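Breakfast Corner, Rovis Family Room - progress report, November
To: Cavemwood small grants desk
From: Recep Kaplan

Quick one, we are between sessions. Longer version with the receipts follows when I get a minute.

Spending first. Grant was 3,467. Left as of this morning - 200, held back for storage bins and replacements. Everything else is on the receipts sheet. Tablecloth came out of our own budget, so not on there.

Table is set up. Green cloth with the white grid went on and stays on. The squares are handy, kids use them for "your side, my side" without being told. Pretend food is out: toast, eggs, an orange, a tomato. Plates in light colors. Small blocks as well, yellow and a couple of pinks, they stand in for butter or cheese or whatever the order is that day.
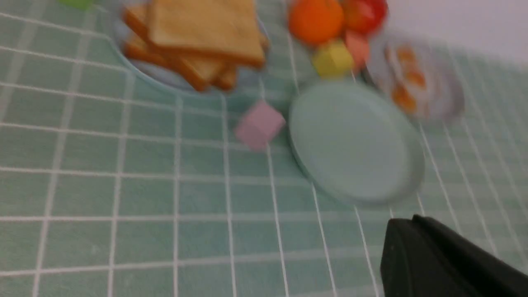 Dezső Veres asked whether the blocks should be there at all, as the application said food and tableware only. Fair point. They were in the room already, no grant money in them. Kids kept carrying them over so we let them stay.

Attendance: 83 children so far, counting each child once. 26 of those came back for a second session or more. Want that second number higher by spring.

What gets used most - toast, by a mile. It stacks, it gets served, it gets taken back and "made again." Eggs next. They have browned edges and a shiny yolk and the younger ones pick them up very carefuly. Eggs get a plate to themselves, toast gets another, that was the kids' rule and we kept it.
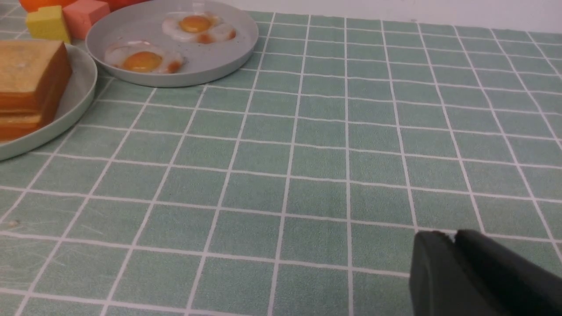

Plates are the weak spot. We bought from Kılıçarslan, good price, nice and shallow for small hands, but we could use more. When two groups overlap there is arguing over who has one. Proposal: spend part of the remaining money on extra plates, same size, any color but green. Green ones get lost against the cloth and then they're not cleared at the end.

Cleaning - food and blocks wiped after each session, cloth once a week. Takes longer then planned. Have moved the afternoon start to 2:30 to fit it in.

Not done yet: picture labels for the bins, the menu cards, the parent sheet. Menu cards are drafted, toast and eggs on the first one, fruit on the second. Printer trouble. Will be done before the next report.

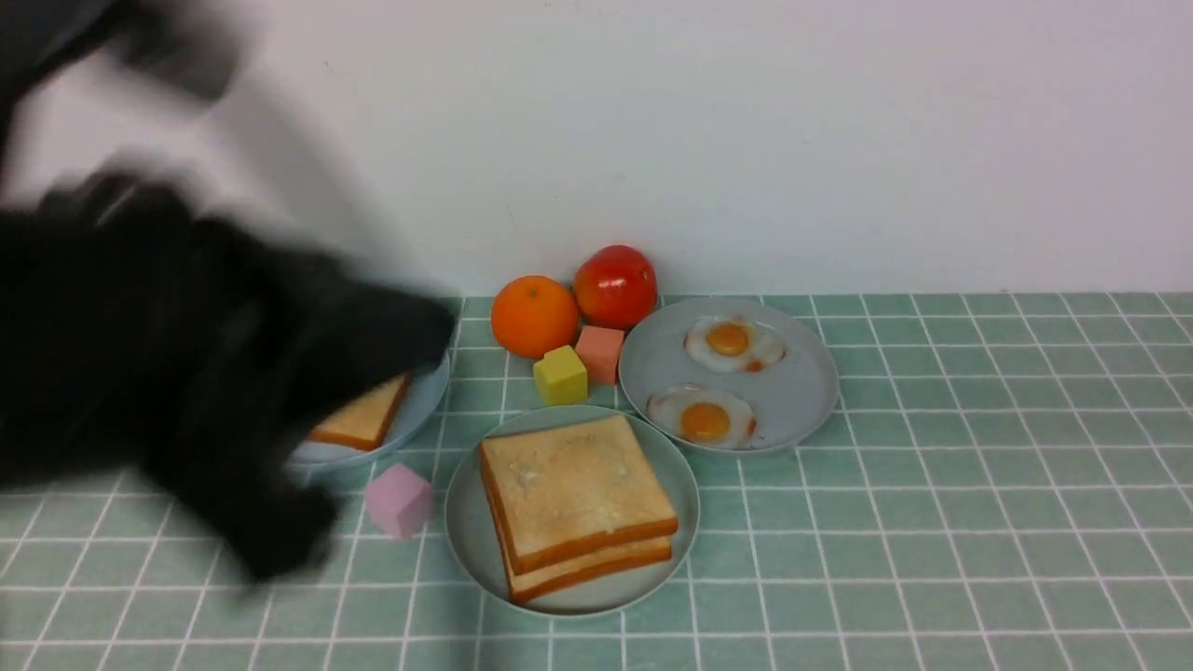 From Dezső Veres, by reply: fine on the extra plates, go ahead, but please keep the 200 as one line in the budget and show what comes out of it. Also would like to see the menu cards before they are printed, and could they have words as well as pictures for the older ones?

Yes to both. Drafts coming over tonight. Words are easy to add, there's room under each picture.

Still need from Cavemwood: an OK on moving the bins to next quarter, and the new claim form, old link is dead.

R.K.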